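Shrinkage and Print Wear in Cotton Jersey T-Shirts
Term project report, Textiles and Apparel II
Nanami Kikuchi

I picked this project mostly out of annoyance. Over the summer I bought a T-shirt from Dinberg that fit me beautifully in the store, and by November it would have fit my little cousin. So when our teacher asked us to choose something about clothing that we really wanted to know, I had my question ready: how much does a cotton T-shirt shrink, and what happens to the lettering on the front while it does?

I used three shirts, one each from Navix, Pornetti and Chacko, all labeled 100 percent cotton and all in the same size. Before the first wash I marked the length and the chest width with laundry pen (my grandmother's idea, and a good one), and I measured them flat on the kitchen table with a cloth tape.

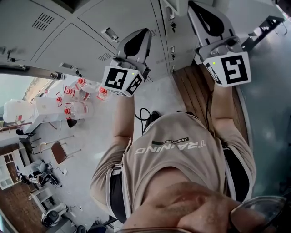
Lettering turned out to be the part I enjoyed most, and I ended up reading far more about printing than I had planned to. A thin line of ink can bend along with the knit, but a big solid area has to move as one piece, and that is where I expected cracks. A word in large white capitals across the chest, like TRAINING on the beige tee, is a good case to think about - there is a lot of ink in each letter, and it sits right where the fabric pulls every time you lift your arms. The smaller ADVENTURE, white on its dark band, is a different kind of problem, and I would look at the border of the band before the letters.

For washing I kept to one routine. Each shirt went in inside out at 90 degrees Fahrenheit with the same scoop of detergent, and then I dried it flat overnight and measured again on Friday after school. The Chacko shirt got shorter but kept its width. The Pornetti hardly moved, and the Navix twisted a little at the side seams, so I had to smooth it out several times before I trusted the tape. 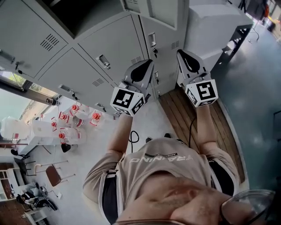 Erlinda Samonte read my draft and wrote in the margin that drying flat was kind to the shirts, and that most people at home would use a dryer, so my results probably look better than real life. She also asked whether I had pulled the Navix straight before measuring it. I had, a bit, and I should have written down how.

If I did it over I would buy 2 of each shirt and put one set through the dryer. I would also wash them many more times, as none of my prints had cracked by the time the report was due - I was almost disappointed! The measurement sheets are stapled to the back, with the Pornetti page out of order.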